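3.2. Disposición de los artículos pequeños

El segundo bloque del estudio se ocupa de los objetos de poco volumen: cajas, sobres planos, blísteres, frascos y útiles de escritura. Son los que más problemas dieron en el inventario de Rillton, donde Horgan y Doucet registraron 974 artículos de este tipo en cajones sin división interior. La clasificación que usamos parte de ese inventario y atiende a la forma del envase, con independencia del contenido. Un mismo producto puede figurar así en dos clases distintas si se vende en caja y en sobre.

Se compararon dos soportes. El primero es el expositor escalonado, en el que los artículos quedan a distintas alturas. El segundo es el recipiente compartimentado, abierto por arriba, en el que cada hueco recibe una sola clase de envase. Los dos se colocaron sobre un tablero negro con veteado de tipo mármol. El veteado blanco dificulta a veces distinguir el contorno de los envases claros — un punto sobre el que volvemos en la sección 5 — pero se mantuvo en todas las sesiones para no introducir otra variable.

La figura 2 recoge la disposición de trabajo.

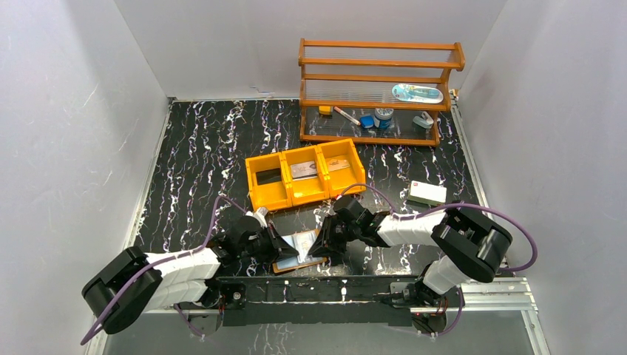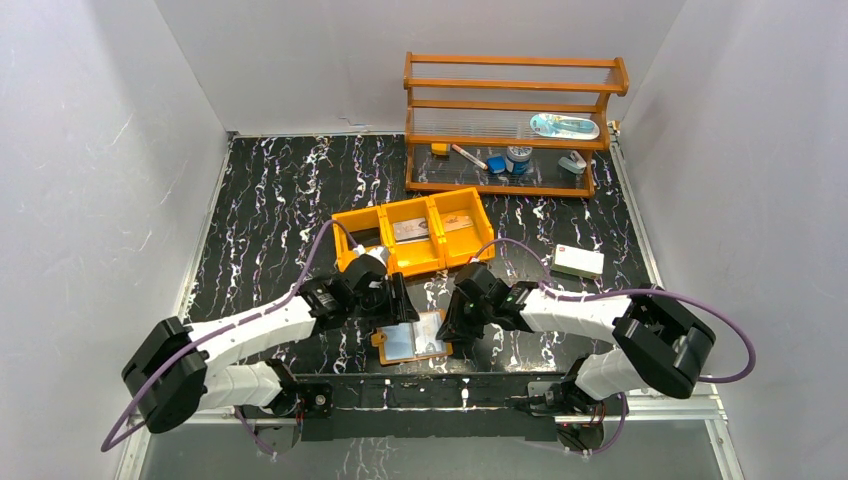 Figura 2. Puesto de ordenación con tablero negro veteado. Primera imagen: expositor escalonado de madera y tres cubetas amarillas unidas en fila. Segunda imagen: bandeja naranja con compartimentos.

En las cubetas amarillas, los envases planos ocupan poca altura. El sobre de color tostado y naranja de la cubeta derecha se confunde en parte con el amarillo del interior, y casos similares obligaron a revisar 2 de las hojas de registro. Para la codificación se anotó la clase del envase y el hueco asignado; la orientación dentro del hueco no se tuvo en cuenta.

El expositor plantea otra cuestión. Los artículos alargados, como los rotuladores, no tienen en él una posición estable definida y pueden acabar en diagonal, apoyados junto a otros más pequeños. En la codificación, un artículo inclinado se considera colocado siempre que descanse por completo en un solo nivel. Wanyama propuso tratar aparte los blísteres, cuyo dorso plano y frente abultado no encajan bien ni con las cajas ni con los sobres, y así se hizo a partir de enero.

El registro completo contiene 1255 colocaciones, con hasta 500 por soporte y clase de envase. Las discrepancias entre codificadores se resolvieron por acuerdo, con Ó Gríofa como tercer lector. Los artículos que permanecían en el tablero, fuera de ambos soportes, se anotaron como pendientes y no entran en las comparaciones de la sección 4.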